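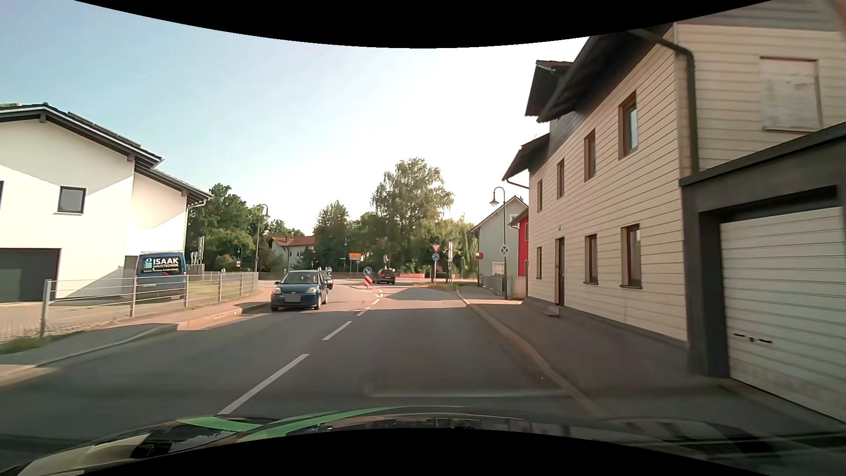 Okar open day: questions from visitors

Our open day is on Tuesday, and the main part of it is a ride in the Okar test car on public streets. The route is an ordinary one through a town, with houses close to the sidewalk and garage doors near the road. The roundabout with the yield sign is the place where most visitors have questions, and we will talk there about how the car chooses its moment to enter when other cars are near the junction.

Who can take part?
Everyone who has registered. Children under 13 can visit the workshop with an adult, but they cannot ride in the car.

Is there a person behind the wheel?
Yes, always. Ylva Amundsen or Kenneth Munro will sit in the driver's seat and can take control at any moment. Please do not speak to the driver during the ride - your questions go to the engineer in the back.

How many people ride together?
There are two places for visitors in each ride. If you come as a family of four, you will be given two rides, one after the other.

How long does the visit take?
Please plan 90 minutes. This includes the safety talk, the ride and the workshop, where Abhishek Rathore shows how the planning software Lins looks at a drive again afterward.

Will I see what the car is thinking?
Partly. A screen shows the path which the car has planned and the other road users it has noticed. It does not show everything, and Abhishek will explain what is missing.

Can I take photos?
In the workshop, yes. During the ride we ask you to keep your phone in your bag.

What happens if it rains?
In light rain we drive as normal. In heavy rain the ride is replaced with the simulator, and you may book again in March.

I cannot come anymore. What should I do?
Please write to Elango Chettiar as early as possible - there is a waiting list.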